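I caught Lizeth Huaranga at her place on 06/05/2020 (over the phone, like everything lately) and meant to keep her for 20 minutes. We went well over an hour, mostly about handwriting, and I filled both sides of a legal pad, which she thought was hilarious.

Lizeth runs the Iradis lettering club, the one that mails a practice sheet to its members every month. There are 321 of them now. She started it with Chiyo Tanabe, who had taught brush writing for years and wanted something slower than a weekend class.

"Chiyo told me to quit worrying about pretty," Lizeth says. "She said, just write one number. Write it big, and look at it the next day. I was so insulted! And then I looked at it the next day."

So numbers it was. The May sheet is all digits, and I asked why anyone would start there when the alphabet is sitting right there with all its nice swoopy letters.

"Because you write them constantly and you never look. Phone numbers, checks, the gas bill. My fives were a disgrace. My mother once drove to the wrong house over one of my sevens." She laughs for a while about this. "And the 2 is the best one to begin with. You've got a curve, you've got a turn, you've got a flat bit at the bottom. It's a whole lesson."

I told her mine always comes out looking like a Z. She said half the club's does too, and to go get a fatter pen.

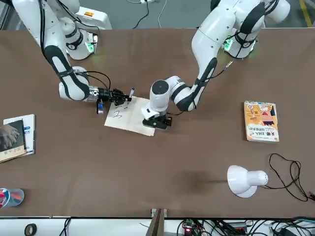
A figure like a 2 in dark ink on light beige paper, with the blue-capped marker touching the sheet.

Pens are where she gets really going. She'll use nearly anything, but for beginners she likes a plain marker, held fairly upright, on paper with a bit of color to it. White paper glares at her in the evening. She also wants a big table with plenty of bare space, and the sheet turned a little.

"Everybody squares the paper up like they're back in school," she says. "Turn it! Your arm doesn't move in a straight line, so why fight it? And hold it down at the edge. Grethe had wobbly lines for weeks and all it was, her paper was sliding."

That's Grethe Hallgrímsson, who joined with her brother Villads. He does his sheets at breakfast and apparently sends in one digit at a time, in separate envelopes.

I wanted to know about books, too, and whether she copies from them. Not much, she says, though she likes having a few on the table when she works. Covers especially. She'll stare at the lettering on a paperback, Chinese characters included, and try to figure out which stroke carries the weight.

"I can't read them, but Chiyo can, so I call her up and she tells me what it says and then corrects my strokes over the phone. I don't know how she does it."

June is lowercase letters, a through m. I've got my May sheet on the kitchen table now and a fatter pen from the drawer. Still a Z.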